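보낸 사람: Wissam Darwish
받는 사람: manip-data 메일링 리스트
제목: Re: [manip-data] 진열대 작업 시연 수집, 지시문과 에피소드 길이 문의

Haddadin 과제 쪽에서 주신 질문에 답을 답니다. 순서는 원문 그대로입니다.

> 안녕하세요. Trendthorpe 진열대 세트로 양팔 시연을 모으기 시작하려고 합니다.
> 그쪽에서 2월에 같은 세트로 먼저 수집하셨다고 들었는데 몇 가지 여쭙겠습니다.
>
> 1) 에피소드 하나에 물건을 몇 개까지 옮기게 하셨나요?

한 개입니다. 처음에는 바구니가 찰 때까지 이어서 녹화했는데, 중간에 한 번만 놓쳐도 뒤쪽 전체를 어떻게 표시할지 애매했습니다. 지금은 집기, 바구니 위로 옮기기, 놓기, 팔 복귀까지를 한 에피소드로 끊습니다. 이 기준으로 다시 모은 것이 525개이고, 그중 38개는 검수에서 뺐습니다. 뺀 이유는 대부분 두 팔의 기록 시각이 어긋난 경우였고 조작 실패는 따로 표시해서 남겨 두었습니다.

> 2) 지시문은 어느 정도로 자세히 쓰셨나요? 저희는 "채소를 바구니에 담아라" 하나로
> 통일할까 합니다.

하나로 통일하는 것은 권하지 않습니다. 저희는 문형을 16개 만들어 놓고 품목 이름만 바꿔 넣습니다. 품목 이름은 반드시 목록에 있는 것으로 씁니다. "배추"와 "알배추"가 섞여 들어온 적이 있어서 나중에 전부 고쳤습니다. 오이도 색이 연한 것과 진한 것이 각각 다른 칸에 있으니 "오이"라고만 쓰면 어느 쪽인지 알 수 없습니다. "연한 오이", "진한 오이"로 나누어 적으세요.

같은 칸에 같은 품목이 여러 개 있을 때 어느 것을 집을지는 지시문에 쓰지 않았습니다. 조작자가 고르되, 매번 맨 앞의 것만 집지 않도록 했습니다. 이 부분은 조작자마다 버릇이 있어서 중간에 분포를 한 번 뽑아 보는 것이 좋습니다.

> 3) 두 번째 팔은 쓰지 않을 때 어디에 두나요? 원점에 고정해도 되는지요.

고정하지 않았습니다. 왼팔이 집는 에피소드에서는 오른팔을 바구니 가까이에 대기시켰고, 반대도 마찬가지입니다. 원점에 고정한 데이터로 먼저 학습해 봤더니 정책이 두 번째 팔을 아예 움직이지 않았습니다. 나중에 바구니를 잡아 주는 작업을 추가할 계획이라면 처음부터 대기 위치를 조금씩 바꿔 가며 모으는 편이 낫습니다.

> 4) 카메라는 머리 쪽 하나로 충분할까요?

저희는 머리 카메라와 양 손목 카메라를 같이 씁니다. 머리 쪽만으로는 물건이 손에 가려지는 구간이 생깁니다. 저장 용량이 문제라면 손목 쪽 해상도를 먼저 낮추세요. 머리 카메라에서는 진열대와 바구니가 같이 들어오는지만 시작 전에 확인하면 됩니다. 참고로 한 장 넣습니다.
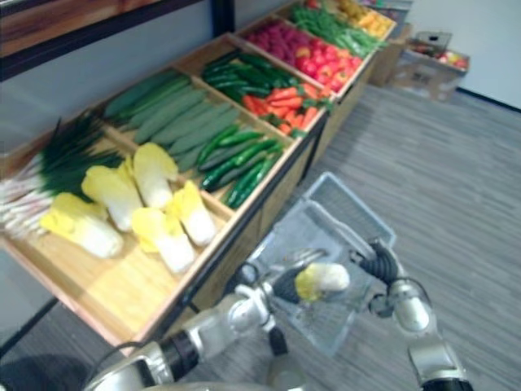

*머리 카메라 화면. 왼팔이 알배추를 바구니 위에 들고 있고 오른팔은 바구니 오른쪽 가장자리 근처에 있음.*

알배추는 잎 쪽과 밑동 쪽 중 어디를 잡느냐에 따라 결과가 꽤 다릅니다. 저희 검수표에는 잡은 부위 항목이 따로 있습니다. 대파도 마찬가지로 흰 줄기 쪽과 잎 쪽을 구분합니다. 당근은 서로 얽혀서 하나를 들면 옆의 것이 딸려 오는 일이 잦았는데, 이런 경우는 실패로 치지 않고 "동반 이동"으로 적었습니다.

> 5) 초기 배치는 얼마나 자주 바꾸시나요?

15 에피소드마다 칸 안의 물건을 다시 섞습니다. 칸과 품목의 대응은 하루 동안 그대로 두고, 다음 날 바꿉니다. 바구니 위치는 배치와 따로 바꿉니다. 둘을 항상 같이 바꾸면 나중에 성능이 떨어졌을 때 어느 쪽 때문인지 가르기 어렵습니다.

> 6) 품목이 모형인데 실물로 옮겼을 때 차이가 컸는지도 궁금합니다.

아직 답을 드릴 수 없습니다. 실물 시험은 Aneo 과제에서 맡기로 되어 있고 일정이 잡히지 않았습니다. 무게와 표면 마찰이 다르니 모형 데이터에는 모형이라는 표시를 꼭 남겨 두세요. 저희는 이 필드를 나중에 넣느라 메타데이터를 통째로 다시 썼습니다.

지시문 목록과 검수표 양식은 Grandov 공유 폴더의 shelf_pick 아래에 있습니다. 읽기 권한이 없으면 저에게 직접 메일 주세요. 검수표의 "잡은 부위" 항목은 값이 바뀔 수 있으니 복사해 가지 말고 링크로 쓰시기 바랍니다.

Wissam Darwish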